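Burgi Hauser on fruit, boxes and a shop that never quite closes

Wednesday, August 14, 2024. Typed up same evening, from notes, sorry for the gaps.

Burgi Hauser is late because of plums. A crate came in soft from the Fulitz side and she had to ring the grower before he went out again. "If you leave it till the afternoon he's on the tractor and he can't hear a thing," she says, sitting down, getting up again to move a bucket.

She has run the fruit shop on Lanby Lane for 16 years. Before that a stall. Before that, school dinners, which she doesn't want to talk about. ("Put that I cooked. That's enough.")

We're supposed to be talking about summer and how people buy fruit now. She'd sooner talk about rent, so we start there. It went up in November, 900 a month now, and she argued for weeks and got nowhere. "He was very polite. I'd have liked it better if he'd shouted."

So what changed? Small households, mostly. Her customers used to buy for a family of five and now they buy for two, or one. Nobody's carrying a whole melon home on the bus. She sells halves and quarters, wrapped, kept in the cold cabinet by the door. "First year I cut them I felt I was cheating. My mother would never have bought a cut one. She'd knock on it, listen, put it back, knock on the next. Drove the man mad."

Does knocking work? She laughs. "A bit. You want it low. But you look at the bottom first, where it sat on the ground. Yellow patch, good deep yellow. White patch and it was picked too soon, and it won't get any sweeter on your kitchen table whatever your neighbour says."

And weight. Pick up two the same size, take the heavy one. She says this to everybody, she says, and they still go for the shiny one.

The Burnari plums are her favourite thing in the shop and her worst seller. Small, dull skin, a bloom on them like dust. People wipe them and then don't buy them. She has tried a sign. She has tried a bowl on the counter with pieces cut up, and that worked for a fortnight until the wasps found it. Jam, she says, is what they're for. Less sugar than the old books tell you, a lemon, and take it off the heat sooner than you dare. She lost 10 jars last summer by going to answer the phone.

I ask about packaging, becuase the supermarket up the road has got very keen on it. She pulls a face. Bags she understands. Boxes she understands for presents, or for the sweets she keeps by the till. "A picture of a melon sells better than a melon. I'm not even joking. Put the red slices on the front, nice writing, children go straight to it." She blames the colour. Red does something to people in hot weather.

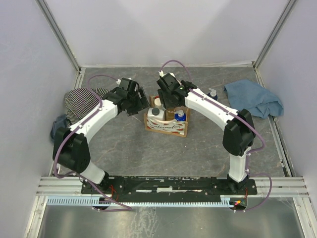 *Slices on the front, and the name in cursive.*

Her own bags are brown and plain and she's ordered them from Zalewska since the stall days. The price has crept up there as well. She did think about having the shop's name printed on, got a quote, put the quote in a drawer. "Who reads a bag? They know where they bought it."

What about the next few years? Long pause, a customer comes in for two lemons and a chat about a hip operation. When she's back she says she'd like to shut on Mondays. That's the whole plan. Her daughter thinks she should do deliveries and she isn't against it, but somebody has to drive, and she's not having peaches thrown about in the back of a van. "100 peaches go in, you want 100 peaches out. Not soup."

Does she eat much fruit herself? "Every day. The ugly ones." She gives me a bag of the soft plums for the train, wont take money for them, tells me to eat them tonight or not at all.

The shop is open till six, later if the light's on and you knock.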